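January 3, 2004

What a way to start the year! The winter reading swap at Kisbridge Hall brought in 33 of us, which is the best turnout since we moved over from Hallavmont, and the tables were so full that Remzi Akyol had to put the travel books on the piano. Mysteries went fast, as always. If you took home the two-volume Wollard history of the canals, please let Ginette Charpentier know, as three people are already hoping to borrow it from you.

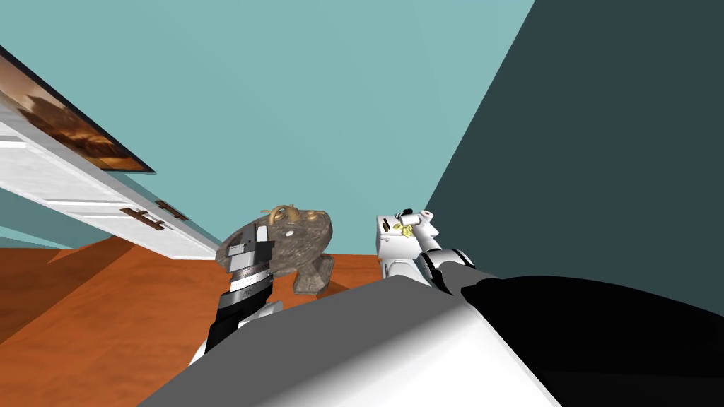
*Teal walls, a paneled door and a speckled gray piece held up.*

Ginette's talk on keeping a reading journal was wonderful — she has kept hers for 30 years and read us bits from the early ones, including a very cross page on a novel she now loves. Several of us bought notebooks the next morning (I'm already four pages into mine).

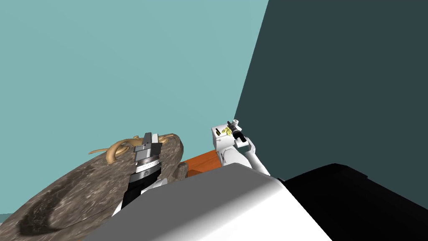 *Round disk, mottled brown-gray, with a small lump near the rim.*

Our next book is Azimi's *The Salt Orchard*. It's long, but the chapters are short and the middle section flies by. We'll talk over the first 18 chapters next time and save the ending for the meeting after that, so no spoilers, please!
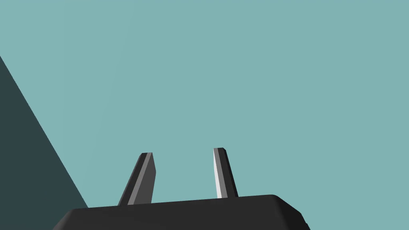 **NOTICES**

The large-print shelf has been moved next to the coat rack. Dues are still $3. Ideas for the July picnic book can go in the blue box or straight to Remzi, who would love something funny this year.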